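How to Get a Wobbly White Table Clean, Level and Ready for Craft Season

My craft table and I have been together since we lived in Grosdale, and every February I swear I'm going to give it a proper going-over before the spring projects start piling up. If yours has a plain white top like mine, you already know that it shows everything (glue, pencil, the ring from last night's tea), so let's take an afternoon and put it right!

What you'll need

A bucket of warm water with a squirt of dish soap
2 soft cloths, one for washing and one for drying
Baking soda
A small level
Felt pads for the feet — I buy the Liem ones, but any kind with a sticky back will do

Step 1: Clear and wash

Take everything off, and I do mean everything, even the jar of buttons that has lived in the corner for years. Wash the top from the back edge toward you, rinse the cloth often, and dry it as you go so you don't end up with streaks.

Step 2: Tackle the stubborn spots

Mix a spoonful of baking soda with just enough water to make a paste, dab it on the stain and leave it for 15 minutes. Wipe it away gently. Old marker may need three rounds, so put some music on and be patient with it. Please try the paste on a hidden spot first if your top is painted or has a shiny finish.

Once the top is dry, I like to lay a project or two back on it and see how the colors look against all that white. A bit of red really sings!
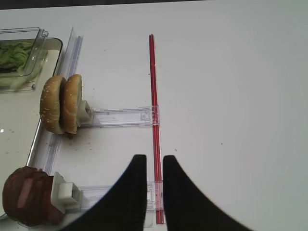

Step 3: Level the legs

Set your level in the middle of the table, first lengthwise and then across. When you find the short leg, stick a felt pad under it and check again. My old Dodik trestle took two pads on one leg and none on the others — floors in old houses are like that.

Step 4: Let it rest

Give the pads a good 60 minutes to grip before you lean on the table or drag it anywhere. I usually go and make a sandwich, then start bringing the jars back.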